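The Shirt on the Bed

In Triltdale, where I have lived for nine years, people fold their laundry on the bed. I did not grow up with this habit. In my mother's home we folded on the kitchen table, standing, and the bed was only for sleeping.

My first room here had no table, so I learned. The bed has good points. It is wide, it is the right height if you kneel, and a plain sheet shows you every crease and every thread that came off in the wash. The bad point is that a bed is soft. You press down on a sleeve and the mattress moves away from you.

At the Millum laundry on the road to Grarkurthorpe, where I worked for two winters, we folded 200 pieces in a morning on a hard counter. The owner parked her old Honda at the back door and we loaded it with flat, square bundles. I was proud of those bundles. At home I still left my own T-shirts in a heap until Sunday.

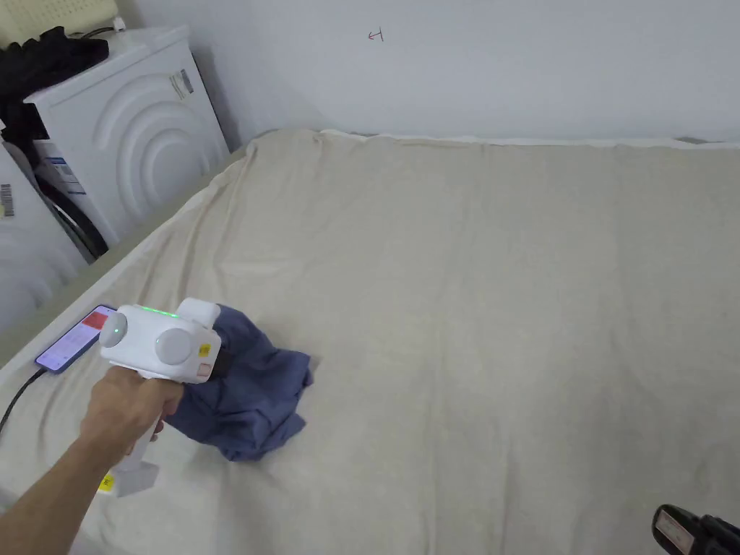
A heaped shirt must be opened before it can be folded, and most people hurry this part. I look for the shoulders first. I take one in each hand, lift the shirt completely from the sheet and let it hang for a moment. Then I lay it face down and smooth it from the collar to the hem. The sleeves go in, the sides go in, and the bottom comes up to meet the neck.

My neighbor, who is 66, rolls hers. She says that rolled shirts take less space in the drawer, and I have seen her drawer, and she is right. I continue to fold mine.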